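This site uses cookies to remember your list preferences. Accept | Manage settings

Lists > Ullcombe Hall Users > Archive > Kitchen and refreshments

Subject: Re: Disposable cups at hall events
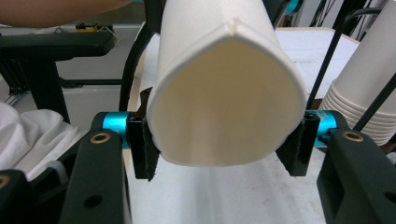
Dear members,

I write on behalf of the hall office in reply to Benedicta Bonsu's message, which is quoted in part at the end of this one. Several members have written to the office separately on the same matter, and it seems best to answer on the list so that all hiring groups have the same information.

The present position is as follows. The hall buys paper cups in sleeves of 50 and keeps them in the tall cupboard beside the serving hatch. Hiring groups may use them without charge. Over the last financial year the hall paid for 2963 cups. The invoices and the stock book differ by one, the book showing 2962, and the office has accepted the invoice figure for the accounts.

Paper cups of the kind we buy have a thin lining and are not accepted in the district's ordinary paper collection. They must go into general waste unless they are taken to a separate collection point, and there is none in Ullcombe. Groups have been placing them in the blue bin in good faith. On two occasions the bin was left unemptied, and the office had to arrange for its contents to be sorted by hand.

From the start of September the following arrangements will apply.

Groups of 37 people or fewer will be asked to use the china cups. These are stored on the lower shelves and there are enough for a meeting of that size, with saucers. The dishwasher may be used by any group, and the instructions are fixed inside the cupboard door. Please allow time at the end of your booking for the cycle to finish and for the cups to be put away.

Larger events may continue to use paper cups, either their own or the hall's. Where the hall's cups are used, a charge will be added to the hire invoice at cost. Used cups should be emptied into the sink, stacked, and placed in the grey bin. Stacking makes a considerable difference to the space they take up.

The office has also looked into hiring reusable cups for the summer fair. Noner has offered a price that includes delivery and washing. Floklow has quoted for delivery only — the washing would fall to us. Neither price has been accepted, and the figures may be seen at the office during opening hours. Members with experience of either firm are invited to write to me directly.

One further point concerns the hot water urn. It has been found switched on overnight more than once. Please turn it off at the wall before leaving, and note the time in the kitchen book.

Yours faithfully,

Kwesi Ackah
Hall Secretary, Ullcombe Hall

On April 9, 2024, Benedicta Bonsu wrote:

> Dear Mr Ackah,
>
> I should be grateful if the office would consider the number of
> paper cups used at the hall. After our last concert two full sacks
> went out, most of it cups, and many had been used for a single
> mouthful of squash.
>
> Our choir would be willing to wash up if the china cups were made
> available to us. At present the lower cupboard is locked on the
> evenings when we rehearse, and I do not know who holds the key.
>
> I should also like to know which bin is the correct one. The notice
> above the sink says blue and the one by the back door says grey.
>
> With kind regards,
> Benedicta Bonsu

P.S. The lower cupboard will be left unlocked from now on. The notice above the sink is out of date and will be replaced.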